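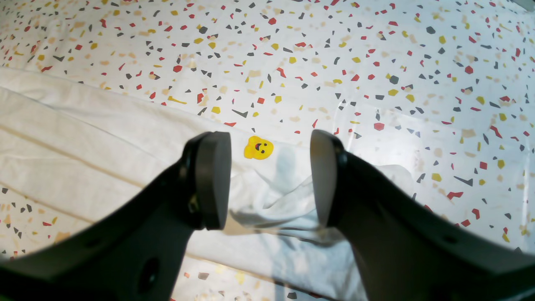

How to order imported holiday food and get it on time

Foreign chocolates, cheeses and cured meats sell out early every year. If you want them on the table for a family holiday, start with the calendar and work backward.

Step 1. Pick the date you need the food in your kitchen. Count back 16 days for dry goods such as cookies, nuts and tea. For cheese and smoked fish, count back 9 days and no more, or you will be storing them too long.

Step 2. Compare sellers. Custance carries mostly British and Irish cookies in tins. Zamudio is better for olives, ham and hard cheese. Ask both for the total with shipping and import tax included. My last mixed box came to 2040 pesos, and a third of that was delivery.

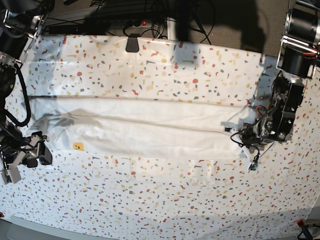 Step 3. Read the label before you pay. Check the best-by date, the net weight and the country where the food was packed, which can differ from the country on the front. Be careful with gift sets, where a large box may hold very little. Cheerful packaging adds to the price too, and a yellow smiley face like the one on the white garment in the photo tells you nothing about what is inside a tin.

Step 4. Store it properly. Chocolate goes in a dark cupboard, away from the stove. Soft cheese goes in the warmest part of the fridge, wrapped in paper. Keep nuts in
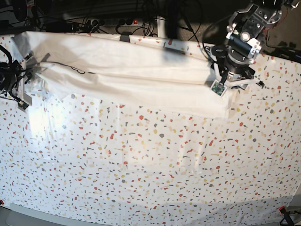
a jar with a tight lid, and write the date you opened it on a piece of tape.

Step 5. Serve in small amounts. Put out three kinds at a time and refill the plates as guests finish. Take cheese out an hour ahead and slice ham just before people sit down.

Unopened tins can usually go back to Custance with the receipt. Zamudio does not take back anything chilled.

Sizwe Visser, January 2025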